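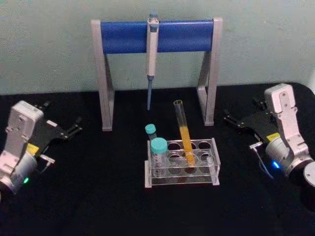 The pipette on its blue bar, with the clear rack and the orange tube in front. Huaranga Room, August.

The Huaranga Room, in pictures

Welcome to the gallery page for our little teaching lab at Wostent! We promised one of these back in the spring, when the new benches went in, and then the spring got away from us and so did most of the summer. The room is used for the evening bench skills course, for the school groups and, on quieter afternoons, for anybody in the building who wants a spot to practice with a pipette before doing it with something expensive. We have put a line or two with every stop on the tour, and in a few cases rather more than that, so please forgive us if we go on a bit. We are very fond of this room.

The stand
Let's begin with the pipette stand, as it's the thing people tend to ask about. There are two silver-gray metal uprights with slanted braces, so that from the right angle each side looks a little like a letter A, and a round blue bar runs across between them. It came to us from the old Dreltis building when they cleared out their upstairs rooms, and we were delighted to have it.

The pipette
White body, blue plunger button, and it hooks over the front of the bar so that it hangs straight down with the tip end well off the table. First thing you learn on the course, before volumes or anything else, is to hang it back up when your hand is free. Lay one down on the bench with liquid in the tip and it can creep up inside, and then somebody has a long evening of cleaning ahead of them (ask any of us, we have all been that somebody).

The clear rack
Oh, we do like this rack. It's acrylic, with a top plate and a matching lower plate, and two rows of round holes, and you can see right through it to the black table underneath. Beginners find that a real help, as they can watch where the bottom of the tube is going. It scratches more easily than the plastic-coated wire kind, so we wash it by hand with a soft cloth and lukewarm water and keep the alcohol wipes well away from it. Acrylic and alcohol don't get along.

The turquoise caps
Toward the left end of the rack there's a big centrifuge tube with a wide turquoise screw cap, and a smaller one tucked in behind it with a cap to match. The big one has graduation marks printed down the side, quite faint, and a small white area for writing on. Please write on it! Initials and what's inside will do nicely, and pencil or a proper lab marker holds up better than ballpoint.

The orange tube
We could look at this color all day. It's the practice dye we use for the transfer exercise, a bright orange-yellow in a tall glass test tube, and it's a favorite with the school groups, who always want to know if it tastes like soda. (It is not for tasting, and we say so at the start of every visit, and then again.) You'll notice the tube is leaning over at quite a jaunty slant in its hole. For the exercise we ask people to stand it up straight before they go in with the tip, so that they are reading the level against an upright tube and the surface isn't running off at an angle.

The black tabletop
New this year, from Darkus, and a big change from the old speckled ones. Drops of water show up beautifully on it, and so, sadly, does every crumb of paper towel. We went back and forth over the color for longer than we'd like to admit, with two sample squares propped on the windowsill for weeks, and in the end the black won because clear plastic and glass are so much easier to spot against it.

The wall
A pale greenish gray. The paint card called it something much grander, which we've forgotten. It's easy on the eyes late in the evening, when you have been squinting at a meniscus since supper.

The course
Evening bench skills runs for 6 weeks and starts up again after the summer break. We begin with holding and hanging the pipette, go on to water transfers, then the dye, and finish with a simple dilution series that you work out on paper first. Each session is two hours, with a pause in the middle for tea in the hallway (no cups in the room, please). The fee is 40 dollars for the whole course and covers gloves, tips and a printed booklet. Bring your own notebook, and glasses if you use them for close reading, as those printed markings are small.

Visiting
School groups are very welcome in the mornings, and the door is on the garden side, past the bike racks. If you have been on the course and took photos of your own that you'd like to see on this page, do send them along to the front desk with a line about what's in them. We'd love some of the dilution series in particular, with all the tubes going from strong to pale, as we keep pouring ours away before remembering to take one.

Back to all galleries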